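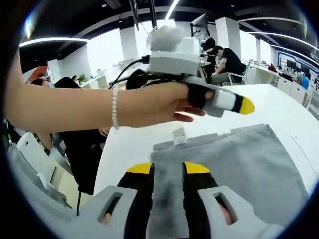
Skirside Laundry Notes: what's in this folder

Hi! I'm Carmela Toledo, and I've been writing down what happens to household linens for longer than my family thinks is reasonable. The folder holds 3,784 rows, one row per item per wash, all of it from the shared laundry room at Skirside plus a few bags that Iker Sotomayor brought over from his place in Grallach. I started it as a spreadsheet for myself, people kept asking for a copy, and now it has a README.

What you get

washes.csv is the big one. Each row has an item code, the fabric, the water temperature, the spin setting, the drying method and a softness score from 1 to 5.
items.csv lists every towel, sheet, pillowcase and dishcloth, with the age if I knew it. "Unknown" means unknown, so please don't turn it into zero (Samah Shehata did that once and got some very young bathmats).
notes.txt is me rambling. Skip it or enjoy it!

How the softness score works

Two of us rub the item between finger and thumb, without talking, and write down a number. If we're one point apart I take the lower one. If we're further apart than that, we go get Bonifacio Esteban from upstairs and he decides. A 1 is a doormat. A 5 is the towel you hide from guests. It's a feel test, so treat it like one, and please don't report averages to three decimals.

Scores from before February are mine alone. I filled in the scorer column so you can drop those rows if they bother you.

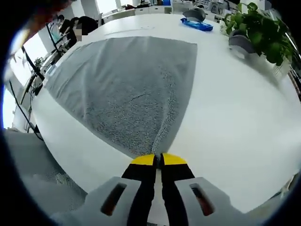
Terry cloth is where most of my opinions live. It makes up the biggest share of the file and it's the fabric people write to me about, usually to say their towels have gone stiff and they're already using twice the softener. Please stop doing that! Softener coats the loops, and the towel drinks less water every time. Speckled gray terry like this one, with the paler border along the side, goes in items.csv with the color as "gray mix", and I score the fuzzy middle and leave the border out of it, as borders are often woven flatter and drag the number down. Half the detergent, an extra rinse and a good hard shake before hanging did more for my scores than any product I tried.

Known problems

The dryer on the left runs hotter than the one on the right, and I didn't record which was used until row 34 of the second batch. Sorry.
Item codes starting with LEP came from the Lepik guest rooms and were washed with a different detergent for the first 11 loads.
There are 15 rows with no drying method. Begoñe Campos and I both swear the other one wrote it down.
Linen is barely covered. I own two linen things and one is a tea towel.

Using it

Take it, chop it up, make charts for your own laundry room wall. A mention of Skirside would be nice. If you add rows of your own, keep the scorer column filled in and use a new letter prefix for your codes. Mine are SK and LEP, and Iker's are GR.

Corrections go in notes.txt, at the bottom, with your name next to them.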